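Wanik Wool and Textiles list
Subject: Re: Moths or carpet beetle in the back room?
From: Afiq Mangundap
Date: 2022-05-22
To: list members

Griet Desmet wrote:

> Hello all,
>
> I pulled my winter jumpers out of the blanket box last night and three of
> them have holes. Two are hand-knits. The holes are small, mostly at the
> front, and there was some gritty stuff in the bottom of the box that I took
> for sand until I looked closer. I also found a few little brown husks with
> bristles on them along the skirting board under the window.
>
> I have not seen a single moth. Is it still moths? The box is camphor wood so
> I thought I was safe. There is also a wool rug in that room, my spinning
> wheel, 12 fleeces in bags and a fair bit of stuffed furniture, and I don't
> want to throw the lot out.
>
> Stijn De Bruijn told me to set off a bug bomb and be done with it. I would
> like a second opinion before I do that to a room with fleece in it.
>
> Griet

Hi Griet,

Bristly husks along the skirting under a window sound like carpet beetle to me. The husks are shed larval skins. The adults are tiny, round and mottled, and they head for the light, so the window sill is the place to check for dead ones. Clothes moth leaves webbing or little silk tubes the colour of whatever it has been eating, and you haven't mentioned any. You can have both. I did, two years ago, when I was storing fleece in the shed at Rugemalira.

I would skip the bug bomb. The spray settles on open surfaces and the larvae are inside folds, under skirting and down the sides of cushions. You would also have residue all over fleece you plan to handle. Dirk Groen used one in his sleepout a while back and was finding live larvae again by August.

Below is what I did. It took me most of a week of evenings, and it was dull work.

1. Find out where they are before you move things.

Take a good torch and go along the edges of the room on your knees. Lift the rug at each corner and look at the underside as well as the floor. Check the sill, the curtain hems, the felt on the piano if you have one, and any vents. An old bird's nest in the roof or under the eaves is a very common source, so get someone up there with a light. Mine was a dead starling behind a wall vent. Until that was gone I was cleaning the same shelf over and over.

2. Bag everything woollen and keep the bags apart.

Jumpers in one lot, fleeces in another, yarn in a third. Use clear bags if you can get them so you don't have to open them to see what's inside. Squeeze the air out, fold the neck over and tape it. Write the date you bagged it on the tape. Raw fleece should go in its own bags well away from anything washed, as the grease and dirt are half the attraction.

3. Empty the furniture and pull it away from the walls.

All loose cushions and pillows come off. Anything with a padded arm or a rolled edge collects fluff underneath it, and the fluff is what they live in when there is no wool handy. Pet hair is just as good to them. If your floor is tiled or polished you will see the debris easily enough once the piece has been shifted. On carpet you need to part the pile with your fingers.

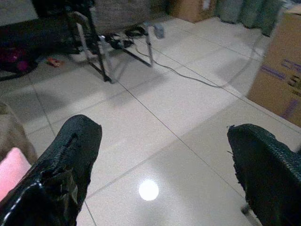
4. Vacuum properly.

Use the crevice tool, and go slowly. Along the skirting, under the rug, inside the blanket box, down every seam. I use an old Rikero barrel vac that has more suck than anything newer in the house. Bag goes straight out to the wheelie bin afterwards, tied up. If yours is bagless, empty it outdoors and wash out the canister. Repeat every second day for the first fortnight, then once a week. The eggs hatch over a period, so one big clean won't do it.

5. Freeze what will fit.

The chest freezer is the most useful thing I own for this. Minus eighteen or colder, sealed bag, and I leave things in for 10 days. Then out on the bench for a day, still sealed, and back in for another few days. Some people on the list say the second round is unnecessary. I do it anyway for hand-knits. Don't open the bag while it's cold or you will get condensation on the wool.

A whole fleece takes a long time to freeze through to the middle, so flatten it or split it into smaller bags. With 12 of them you will be rotating for a while. Start with the ones you would be most upset to lose, and look hard at the oldest. I ended up putting two on the garden as mulch and have not missed them.

6. Wash or steam the rest.

Jumpers that have been frozen still need a wash, both to get rid of the frass (your gritty stuff) and to get out the food marks. Holes at the front are nearly always where there was a bit of soup. Wool wash, lukewarm, flat to dry. The rug can be steamed slowly on both sides if it is colourfast, or hung over the line on a hot day and beaten, then turned. Test a corner first.

7. Put traps out, but only for monitoring.

Moth traps will not catch carpet beetle. They are different pheromones, so read the packet. I got a mixed set from Plulteck and the beetle ones did catch a few on the sill. They tell you whether there are still adults about. They don't fix anything.

8. About camphor.

Camphor wood does something when it is new and tightly shut. After a few decades the oil has mostly gone from the surface. A light sand on the inside brings the smell back, but I would still treat the box as just a box. Same goes for lavender and cedar balls. I like the smell and I keep using them, and I had holes in my grey cardigan regardless.

A word on the stuffed furniture, as you asked about it in particular. What matters is what it is covered with and what is inside it. Older pieces with horsehair, wool felt or feather need attention, and the only way to know is to look under the dust cover on the base. Polyester over foam is not food for them. They may still shelter in it if there's fluff in the creases, so vacuum it the same as everything else, but you don't need to freeze it or get rid of it.

Velvet is worth a separate mention. It can be silk, cotton, viscose, polyester or mohair, and mohair is fair game for beetles. If there is a care label on a cushion or pillow, start there. Use the soft brush head with the suction turned down, and work in one direction, then finish with the nap. Marks in the pile from brushing are normal and can be mistaken for grazing. Grazed pile is short or missing down to the backing and it stays that way when you run your hand over it. Keep the steamer off viscose, as the pile goes flat and won't come back.

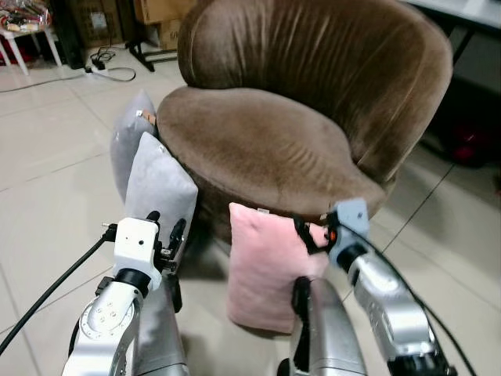

Brown velvet tub chair with two grey pillows leaning against it.

Curved backs like that are awkward to vacuum where the seat meets the back. A long narrow crevice tool does it, or a paintbrush to flick the dust out first.

As for costs, I spent 46 dollars all up on bags, tape and traps. Hendrik Vandenberghe was quoted 153 dollars by a pest controller for a single room, skirting and rug only. He took it and was satisfied, so that is an option if your knees aren't up to it. Tell them about the fleece before they start, and ask what they intend to spray.

For the jumpers with holes, don't darn them until they have been frozen and washed. Small holes in a hand-knit can be Swiss darned if you catch the loops early, so put a safety pin through any live stitches before they go in the water. If you have no leftover yarn, unpick a bit from the inside of the hem or a pocket lining. I have a bag of odds and ends in 8 ply, mostly browns and greens, and you're welcome to a rummage.

One thing I'm unsure of is bagged fleece stored in the roof space over summer. It gets very hot up there and I have heard it said that the heat does the job. I've also heard that it sets the grease so badly the fleece is no good for spinning. If anyone has tried it and can say how the wool scoured up, please write to the list.

Griet, if you put one of the husks on a bit of sticky tape and bring it to the next spinning day I will look at it under the loupe.

Afiq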